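Comparing Two Fingertip Pads on a Hand-Held Gripper
July
By Wanting Tang

For my project I compared two sets of fingertip pads on the same hand-held gripper. The first set, from Indero, is hard and smooth. The second, from Ciltetti, is softer and gives a little when you press it. I wanted to know which one would hold thin, floppy things better, as most of the earlier work in our lab was done with blocks and cups.

I did 848 grasps over 11 sessions, split evenly between the two sets. There were six kinds of item, from a sponge to a paper towel. A grasp counted as good if the item stayed between the tips while I lifted it, turned the gripper over and put the item down again. I did not change the linkage or the spring at any point. 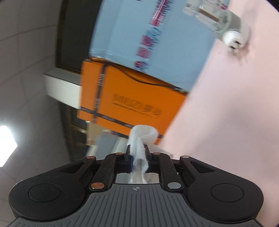

Soft items were harder to score than I expected. A cloth can slide a long way and still be held by one corner, so after the second session I added a "partial" column to my sheet. I went back through the recordings of the first two sessions and scored them again the same way.

The softer pads did better on anything thin. With the sponge there was no real difference between the sets. The hard pads were easier to wipe clean and showed less wear at the end - the soft ones had started to lift at one corner.

I did not measure grip force, which is the main weakness of the project. The Long force sensor arrived too late to fit. Flosterberg rate their pads for 4,000 closings and I would like to test a set of those next, with the sensor on from the start.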